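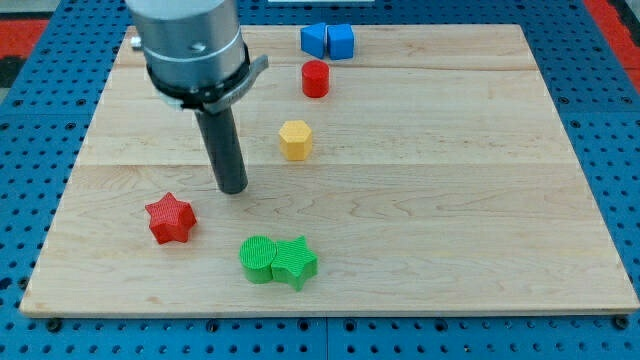

Actualidad local | Cultura y oficios

El taller compartido de Virnville reabre con 90 plazas y un curso de carpintería para principiantes

Vuelve a haber serrín en Virnville. El taller compartido del antiguo almacén Juhl reabrió el pasado fin de semana tras una larga reforma, y lo hizo con una programación que da gusto leer: torno, encuadernación, reparación de sillas, afilado y, como plato fuerte, un curso de carpintería para quienes no han cogido un formón en su vida. Las 90 plazas del trimestre salieron a la vez y el primer día quedaban libres solo unas cuantas, casi todas en el turno de mañana.

El edificio llevaba cerrado desde noviembre. En este tiempo se ha cambiado el tejado de la nave grande, se ha renovado la instalación eléctrica y se ha abierto un ventanal hacia el patio que transforma por completo el espacio. Quien recuerde aquella sala oscura, con el fluorescente que parpadeaba encima de la sierra de cinta, se va a llevar una alegría tremenda. También hay por fin un almacén de madera en condiciones, con estanterías hasta el techo y un rincón para retales que se pueden llevar los alumnos.

El curso de principiantes lo imparte Gheorghița Cârstea, ebanista, que ha pasado media vida restaurando muebles en Finness. Empieza por lo más básico — leer la veta, marcar, serrar recto — y termina con una tabla de cocina de arce encolada a partir de varios listones. Parece un proyecto modesto, pero tiene mucha miga: hay que escoger las piezas, cepillar los cantos hasta que casen, repartir bien la presión de los sargentos y tener paciencia con el lijado. «La primera tabla siempre sale un poco torcida y todo el mundo se la lleva a casa encantado», cuenta Cârstea.

Las sesiones duran 90 minutos y se dan en grupos pequeños. La matrícula cuesta 60 euros e incluye la madera, la cola y el aceite del acabado. Las herramientas las pone el taller, aunque se puede llevar las propias, y Cârstea dedica la segunda clase entera a ponerlas a punto (¡que nadie se la salte, es de las más entretenidas!).

Otra novedad estupenda es la biblioteca de herramientas, que coordina Ildikó Erdős. El catálogo arranca con 388 piezas, desde cepillos antiguos hasta un juego completo de gubias donado por la familia de un tallista del barrio. El préstamo es de una semana y se puede renovar una vez. Erdős está preparando además fichas de mantenimiento para cada herramienta, con dibujos hechos a mano que son una preciosidad y que ya cuelgan junto al mostrador.

Para los que prefieren mirar antes de lanzarse, Malcolm Furnival abrirá su torno al público los sábados por la tarde, con entrada libre. Furnival trabaja sobre todo cerezo y nogal, y promete dejar que los más valientes prueben con un trozo de pino. La asociación vecinal Nanura, por su parte, organiza una tarde de reparación de sillas: cada cual trae la suya y se arregla entre todos, con café y bizcocho en el patio si el tiempo acompaña.

Las inscripciones se hacen en el propio taller, en horario de tarde. Los menores de 16 años pueden apuntarse acompañados de un adulto, que paga una sola matrícula por los dos.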